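Kiledska opens orders for classroom coding board

Kiledska has opened orders for the Skerkley, a palm-sized computer board meant for schools and beginners. The first units are due to ship in April.

The board comes with 2 gigabytes of memory, 16 programmable pins and a slot for a memory card. It runs from an ordinary phone charger and plugs into most monitors and TVs. A keyboard and mouse are sold separately.

Kiledska says the Skerkley was designed with teachers who had little time to set up equipment between lessons. The software is already on the card in the box, and a fresh copy can be downloaded if students change something by mistake — a common problem with earlier kits, according to the company.

Nine starter projects are included. They begin with a blinking light and a simple quiz game, and move on to a weather display and a small web server. Lessons are written in Python, with a block-based option for younger students.

The board was tested over two school terms in Mirkevby, where nearly all the classes that took part have asked to keep using it. Teachers there requested a sturdier case and clearer labels on the pins, and both changes made it into the final version.

A free companion program called Vlad lets students write and run the same code on a laptop before moving it to the board.
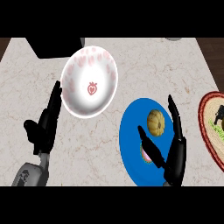 Availability

Schools can order now through the Kiledska website. Single boards for home users will go on sale once the school orders have been filled. Replacement cards and cases will be sold in the same store.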